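Ticket 3079: Right gripper lets go late during pegboard teleop
Status: Solved, leaving open for comments
Product: Kalia two-arm teleop, release 42
Opened: Apr 29, 2021

Hi all! We're teaching our robot to put hand tools back on a pegboard by remote control, and I have to say it's the most fun I've had at work in years. One problem though. When the operator opens the right hand controller, the right gripper waits a beat before it opens. The left one is instant. With a tool up near the hooks that little wait is enough to spoil the demo, as the operator thinks it's open and starts pulling back with the tool still in the fingers.

The utility knife is the worst for this (thin blade, awkward to hang, and you really want it to leave the hand when you say so!). 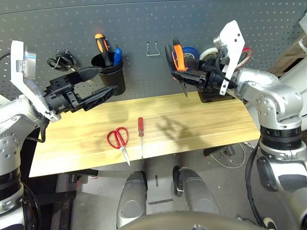 Idbridge Teleoperation Group, Claltosville

What I've tried so far:

Swapped the left and right controllers. Delay stays with the right gripper, so the controllers are fine.

Restarted the Kalia bridge. Great for a few demos, then the delay creeps back in.

Turned off video recording. No change at all.

Ran the open/close test from the maintenance page with no operator attached. Both grippers snap open right away, so I'm pretty sure the hardware is healthy. Yay!

Next I went into the session log, and wow, there's a lot in there. The right gripper queue had 1888 commands waiting at the end of one session. The left queue had none. So the commands do get there, they just stand in line.

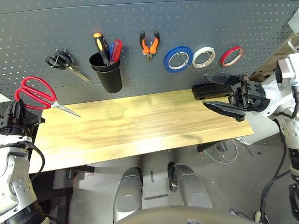

The other thing I noticed is that the queue only grows while the operator is holding the trigger partway. Full open or full closed, it stays flat. Partway is how we all approach a tool on the table, especially scissors and screwdrivers lying flat, so we're feeding it the bad case all day long.

I compared the two arm profiles line by line and found it! The left profile has "drop stale commands" switched on. The right one has it off. My guess is it got lost when we copied the Doucette profile over for the new wrist, but I can't prove that.

Switched it on, saved, restarted the bridge, and ran 58 demos back to back. Right gripper opens the moment you ask, every single time, and the queue sits at zero. The operators are thrilled and so am I. 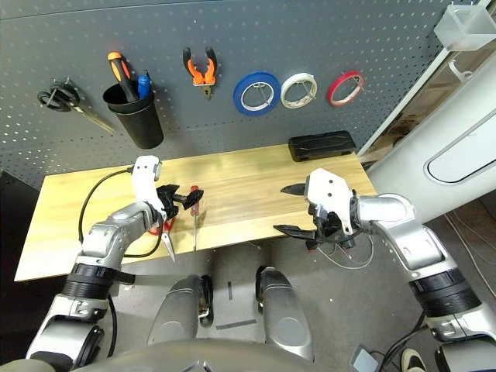

Posted by: Teleop lab lead, Idbridge

Follow-up for anyone who lands on this ticket with the same trouble:

1. Open the arm profile and look for "drop stale commands" on both sides.
2. Save before you restart the bridge. I forgot the first time and spent a while thinking the fix hadn't worked.
3. Watch the queue number while you hold the trigger halfway. If it climbs, you've got the same thing we had.

One question for support: could the profile checker warn when left and right don't match? I'd love that. Also, are the demos we recorded with the delay still okay for training? We've set them aside in their own folder for now and I'd rather not throw them out if the timestamps can be shifted.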